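4.2 Building the gripper at home

I put the Cudstead together at home in January, and I'll admit the first build was a mess (I had one linkage on backwards!). The second one went better. Both fingers got soft pads on their inner faces, and the whole thing is carried by hand, so I could just wander over to the table and start picking things up. We logged 134 grasps on small objects with it, and 87 of them held through to release. Rings were by far the most fun and also the most annoying, especially when one lay on top of another and I had to choose which to go for first.
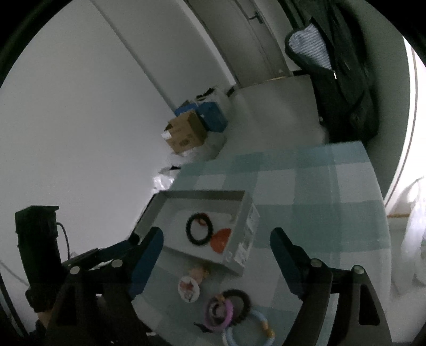

Figure 2. The gripper open above the table, with rings and other small items in the tray and on the cloth.

Grigoris Psarras thought the overlapping rings should be scored separately, as a slip there says more about my aim than about the pads. I've split them out in the next table.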